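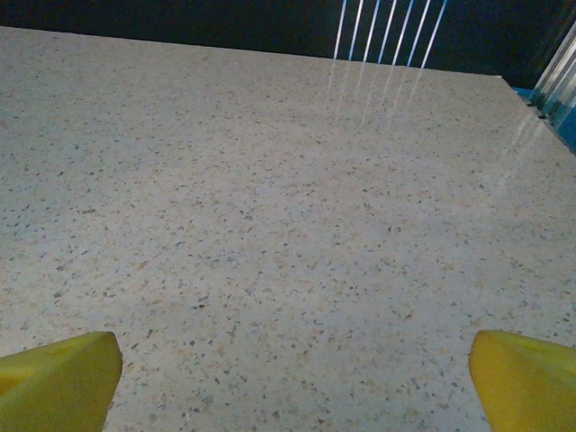
Sorting out a crockery cupboard is one of my favorite jobs in the whole house, and it takes a single morning if you let it! Start by emptying every shelf, right to the back, including the gravy boat you inherited and the bowls you keep for the cat. You need a big flat surface for this, bigger than you think. A pale tabletop with gray and tan flecks all over it, like the one here, is lovely to look at but will hide crumbs and tiny chips of china beautifully, so wipe it down and run your palm across a cloth (never bare skin) before you set anything down. If your table is small, use the floor and an old blanket.

Now make your piles. I sort by what we eat, which I picked up from Maj-Britt Hedlund when we shared a kitchen on Skasten Road, and I've never gone back. Breakfast things go together, then everyday dinner, then baking and serving, then the things that only come out when there are guests. Sorting by pattern looks gorgeous for one afternoon and then you're reaching over the fancy set every morning to get at your toast plate.

Go over each piece as you pile it. Hold it up to a window and turn it slowly. Run a fingernail around the rim, and tap it with a knuckle – a sound plate rings and a cracked one gives a dull little clunk. Chips on the underside of the foot are fine by me. Chips on the rim go out, even on the pretty ones. I lost 3 dessert plates that way last April and moped for a week, but two of them are now under plant pots and look terrific.

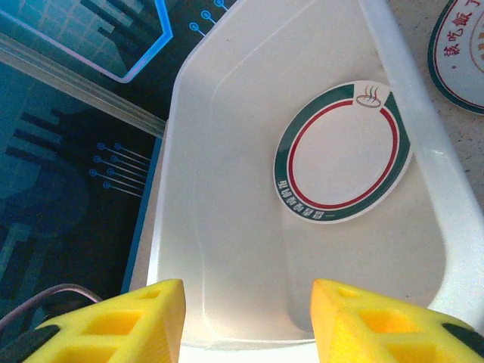
Once the cracked pieces are gone, wash what's left in batches, even if it looks clean. Cupboard dust gets greasy near a stove and you want a fresh start! Warm water, a squirt of dish soap, and a soft brush for the rims. Gold edges get a cloth only. For tea stains, make a paste of baking soda and water, rub gently, rinse, done. Let everything air dry completely before you stack it.

While you wait, do the shelves. Measure the gap between them and write it down. Mine is 11 inches, and that's far too much for plates alone, so I bought a wire riser from Rencombe and got a whole extra layer out of the same cupboard. It was the best money I spent all year. If your shelves have peg holes, try moving them first, it's free.

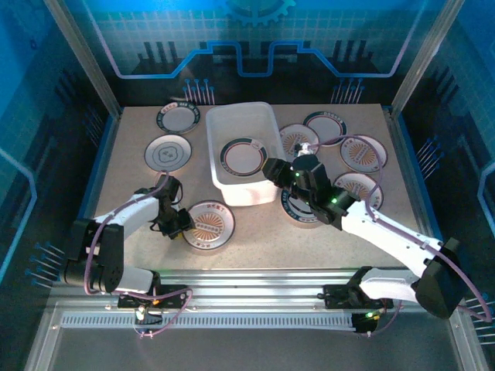

Round white plates, with one in the translucent bin and the rest on the table.

Stacking order, bottom to top: dinner plates, salad plates, saucers. Keep stacks of different sizes short enough to lift with one hand. Slip a paper towel or a circle of felt between anything hand painted. Heavy platters stand on edge in a rack, at the bottom of the cupboard, with the widest one at the back. Cups go on hooks if you have them, or right way up in a single layer.

The leftovers box is the fun bit. Odd plates that match nothing make a wonderful picnic set, and my neighbor Kári Lauritsen takes every stray saucer I can find for his seedlings. Wrap the rest in newspaper, write what's inside on the lid, and drop it at the thrift store the same day, before you start peeking in again.

Contact | © Usberg Home Notes | Back to top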